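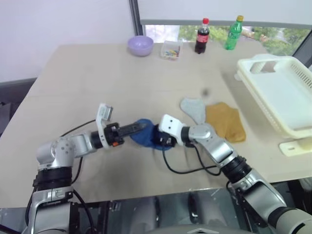 Evell Shared Workshop
Minutes of the June meeting, two-arm build

Print this page | E-mail this page

The meeting opened at 7:15 with 8 members present and a good deal of chatter over coffee, which the chair let run on a while (it was lovely to see everybody!). The minutes of the last meeting were read and accepted with one correction: the spare cable ties came from the Bredeck order and were already paid for.

1. Sock folding

Most of the evening went to the laundry job, as we all rather hoped it would. The members working on it would like the two arms to pick up a sock between them, straighten it out and lay it in the basket, and after that to find its partner, though we agreed to leave partners for another month. Blue is the color for now. The gray and the mustard ones stay on the table off to the right, so that the software gets used to having other socks nearby and leaving them alone.

There was a long and very friendly discussion of how hard the grippers should squeeze. The setting in the shared notebook is 17, and several people felt that was too much for a thin knit. It was agreed to try 9 for a whole evening before anyone changes it again, and to write down every run, good or bad.

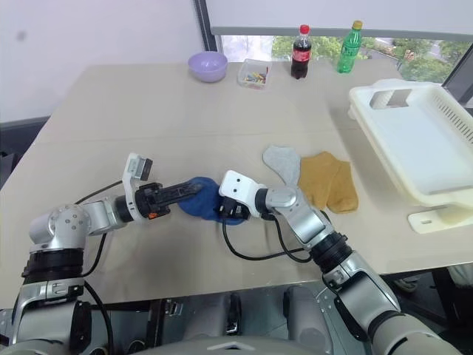

Eino Mäkelä wondered whether we were fussing over the squeeze when the real trouble was timing, and said that if one arm starts pulling a moment before the other is ready, the sock will slip at any setting you like. He asked that the log show when each gripper closes. This was warmly taken up, and he kindly agreed to add the extra columns himself.

2. Cables

The loops hanging from the wrists were brought up again. Clips will be tried along the forearms, with enough slack left for a full turn of the wrist. Please don't pull anything tight until this has been tested with the power off!

3. Money

The build fund stands at $902. Joltine has quoted for a second set of finger pads, and we will ask Yuen for a price too before deciding.

4. Any other business

Whoever borrowed the small hex keys, please bring them back to the blue drawer.

The meeting closed at 9:05.

Recent items
- Minutes of the May meeting
- Yuen parts list, revised
- Soldering bench sign-up
- How to join the Evell workshop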